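Wednesday, January 16, 2019

I said I would write in this every night of the new year and here I am at the sixteenth with four entries, one of which is a grocery list. Well. It has been a long day and a good one, and I want to get it down before it goes fuzzy, so I've made the last of the mint tea and put my feet up on the box of sheet music.

Choir first. We are back at the Lockyer hall as of tonight, after all those weeks in the school gym in Bolirville where every note went up into the rafters and came back late and slightly flat. I had forgotten how much I like the walk over from the bus stop, past the shoe repair place, with the streetlights just coming on. It was bitterly cold and my scarf froze where I'd been breathing into it, and I still took the long way round by the creek.

The room has been painted since December. I lay down flat on the floor for Graziella's breathing exercises, hands on my ribs the way she likes, in for four, hold, out for eight, and spent the whole time staring up at the place where the wall meets the ceiling and thinking about nothing at all. I can't tell you the last time I thought about nothing. Usually by the second breath I'm planning supper.

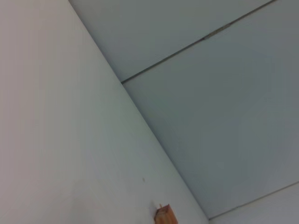 ## The Hetard

So we are doing the Hetard after all, the whole Mass, every page of it. Graziella Valentini announced it while we were still getting up off the floor, which I suspect was on purpose, so that we'd be too stiff to argue. The score is 172 pages. I have owned a copy since I was in college and have sung exactly two movements of it, badly, standing behind a very tall man.

I was thrilled, and then about ten minutes later I was terrified, and I have been going back and forth ever since. The altos have that long entrance in the Credo all by ourselves, with only the cellos grumbling along underneath, and it starts low and just keeps climbing. Rochelle Whitelaw leaned over and whispered, "I'm going to be sick at bar 79," and then we both got the giggles and had to be looked at. I'm too old to be looked at! But I've stood next to Rochelle for so many years now that I think we breathe in the same places without trying, and if anybody is going to drag me through that page it's her.

We read through the Kyrie twice. The first time was a mess. The second time there was a stretch, maybe a page and a half, where the tenors stopped pushing and the sopranos came down gently from that high A, and I felt the floor hum through my shoes. Güven Kaplan, who never says a word about anything, turned around from the basses and raised his eyebrows at all of us. I'd sing the whole winter for that.

Less good: my voice cracks now between the B and the C. It never used to. I can hide it in a crowd but I know it's there, and tonight I found myself mouthing two of the high bits, and then feeling guilty all through the notices. I must ask Revathi whether she has any exercises. She went through something like it after her surgery and she came out the other side sounding better than before, darker, like a clarinet.

## Afterward, and Mother's letter

The break ran long, as it always does. I had two pieces of cake and I'm not a bit sorry. Revathi Sundaram and I got to talking about her mother, who is 87 and still sings every morning while she waters the plants, mostly film songs, some of them with the words changed to be rude about the neighbors. Revathi has started recording her on the phone, leaving it propped behind the flour bin. She played me one. You can hear the watering can, and a bus going by, and then this small cracked voice sailing right over the top of it all as if it were twenty.
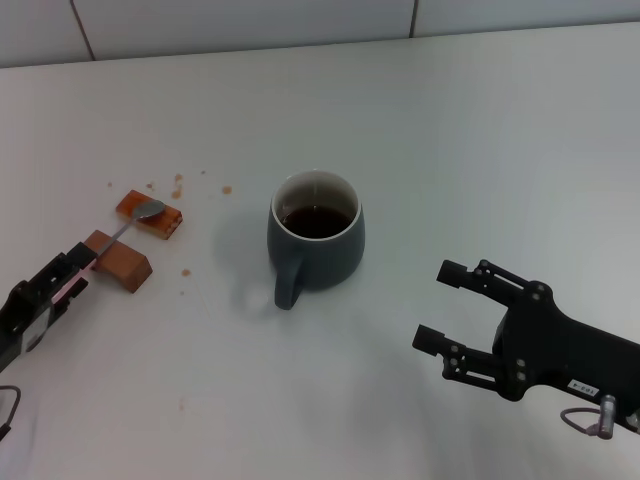

I thought about that the whole ride home, because we have nothing of Mother's voice. We have the letters, boxes of them, and the recipe cards, and the one tape from the Vundach concert in 2000, but she's in the back row of the second sopranos on that and I have never once been able to pick her out. I've tried with headphones. I've tried sitting on the kitchen floor in the dark. There is one moment in the Sanctus where I think, there, that's her, and then the next time I play it I'm sure it's somebody else.

When I got in I went looking for the letter she wrote me after that concert, and naturally it wasn't in the box where it should be, it was in the cookbook, at the page for lentil soup. She says the hall was drafty and the conductor wore brown shoes with his tails, and that she came in a bar early in the Gloria and "sang it with such conviction that the woman beside me came in too." I laughed until I had to sit down. Then I cried a little, and then I made the tea.

I'd like to learn that alto entrance by heart before the end of the month. I'll try it in the mornings, before work, quietly so as not to bother Trinidad Acuña upstairs, though she told me on the stairs on Sunday that she likes hearing me and wished I'd do the Christmas ones again. In January! I may do it, though. She's been so low since her sister moved away.

To do tomorrow: cough drops, pencil for the score (a soft one, the hard ones tear the paper), call about the boiler, write back to Aunt Lou. Find out if the concert clashes with the wedding.

My tea's gone cold and it's almost midnight. The Kyrie is still going round and round in my head, only the alto line, with no one else in it.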